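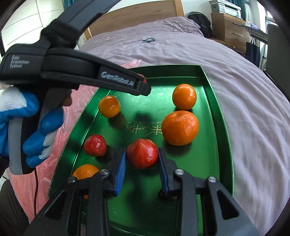 Apples and oranges in the green metal tray.

Fruit storage is one of those things I did wrong for years, and I only got serious about it after throwing out most of a bag of apples in October. So these are my notes, in no special order (some of them come from my neighbor Arnel Tolentino, who grew up with an orchard out back and has opinions!).

Keep apples and oranges apart if you want them to last. Apples give off a gas that ripens whatever is sitting next to them, and it also makes carrots taste bitter, which explained a very sad soup I made once. A mixed tray is fine for what you'll eat in a day or two. The rest of my apples go in the crisper drawer in a bag with a few holes poked in it.

Oranges do okay on the counter for a week. After that I move them to the fridge, loose, no bag, or they get fuzzy on the bottom where you don't look.

Don't wash fruit until you're ready to eat it. If you forget, dry it well with a dish towel, especially around the stem.

Check for bruises when you unpack the groceries and eat those first. One soft apple really will take the others with it. Mine go straight into applesauce: peel, chop, a splash of water, lid on, low heat for 20 minutes, mash with a fork. I stopped adding sugar and the kids never said a word.

Metal trays scratch more easily than you'd think, so skip the scouring pad. Warm water, a drop of dish soap, a soft cloth, and dry it right away or you'll get rust along the rim. I line mine with a folded napkin if the fruit is heavy.

Lemons are a whole other story. I keep them in a jar of water in the fridge door and they stay juicy for weeks, but change the water when it gets cloudy.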